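3. Collecting the Demonstrations

3.1 Workspace and grid

All demonstrations were recorded at one bench in the Swanepoel laboratory. The arm is bolted to the back edge of the bench and carries a two-finger gripper. A small camera is fixed at the wrist and looks along the fingers toward the work surface. The policy receives the wrist view and the joint positions and nothing else. A second camera on a stand was used only for checking the recordings afterward, and its video was not used in training.

We divided the work surface into cells with blue painter's tape. The grid has two uses. It tells the operator where to set the object at the start of a trial, and it gives the operator a name for the place where the object should end up. Start and goal cells were drawn in advance from a shuffled list, so that operators could not drift toward the cells that are easiest to reach. We did not measure the cells with a ruler each morning. The tape was laid by eye, and the cells are only roughly square.

Our first plan was to remove the tape once the operators had learned the layout. Bheki Pillay ran a short pilot without it in February, and the starting positions bunched up near the center of the bench within a single session. We put the tape back and left it there for the rest of the study. This means that the tape is visible in the wrist view during both training and testing, and the policy is free to use it as a landmark. We return to this point in Section 5.

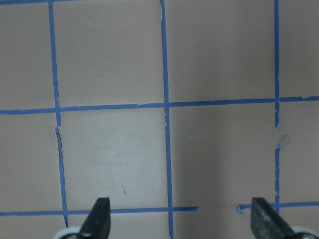
Figure 3. Wrist camera view of the taped grid, with both gripper fingers in view and nothing held between them.

The wrist view in Figure 3 is typical of what the policy gets as input when the gripper is empty. The fingers cover part of the lower horizontal line, and the lighting falls off toward the right side of the view. The tape shows wear. The lower horizontal line has a gap between the fingers, the right vertical line is in two pieces, and a small torn flake lies beside it. We did not replace worn tape unless an operator could no longer tell which cell was meant. Replacing it often would have given us a cleaner grid, but also one that changed from session to session in ways we could not control.

3.2 Two ways of showing the task

Each operator showed the task in two ways. In the hand-guided condition, the arm was put in a mode where its joints move freely, and the operator held it behind the wrist and moved it through the task. The gripper was opened and closed with a foot switch. In the remote condition, the operator sat at a desk facing the bench and moved a Sellow hand controller. The arm followed the motion of the controller at a fixed scale, and a trigger closed the gripper.

The task was the same in both conditions. The operator picked up a single foam block from the start cell, carried it to the goal cell, set it down flat, and raised the gripper clear of the surface. A trial ended when the operator pressed a key. Trials longer than 30 seconds were stopped and repeated with the same pair of cells.

Each operator gave 60 demonstrations by hand guiding and 60 by remote control. Half of the operators started with hand guiding and the other half with remote control. There was a break between the two conditions, and no operator did both on the same day. Recording finished in October 2021.

Hand guiding creates a problem for the wrist camera. An operator who leans over the bench puts a shadow on the surface, and sometimes a sleeve or a hand enters the view. Neither will be there when the robot works alone. We asked operators to stand to one side and keep their arms behind the camera. Zodwa Engelbrecht then went through the recordings and marked every trial in which a part of the operator could be seen. Marked trials were left out of the training set. Trials with only a shadow were kept, as shadows also come from the arm itself and we had no reliable way to separate the two.

3.3 Processing

Joint positions and images were saved with a shared clock. We cut the still period at the start of each trial, up to the first motion of the arm. Pauses in the middle of a trial were kept. They were more common under remote control, where operators tended to stop above the block and check the alignment before going down. Busisiwe Lekota tested a version of the data with these pauses removed, and the policy trained on it closed the gripper too early, often before the fingers were around the block.

Images were reduced in size and given small random changes in brightness during training. We did not mirror them. Mirroring would swap the left and right fingers and would also require matching changes to the joint data, and in early tests it brought no gain.

From the trials that passed review, we drew 500 for training, with equal numbers from the two conditions. All policies were trained with the Tellivari code base using the same settings, and only the source of the demonstrations was varied.

3.4 Operator notes

After each session, operators wrote a few lines about what had been hard. Most of the notes on hand guiding are about the weight of the arm and about getting the wrist level before setting the block down. The notes on remote control are mostly about depth. Several operators wrote that they used the tape lines to judge where the fingers would land, and one reported lining up a finger with the nearest line before each descent. We did not ask for this and did not discourage it. It does suggest that the grid affected how the task was shown as well as where it was done, and the tests with the tape removed, reported in Section 5.2, should be read with that in mind.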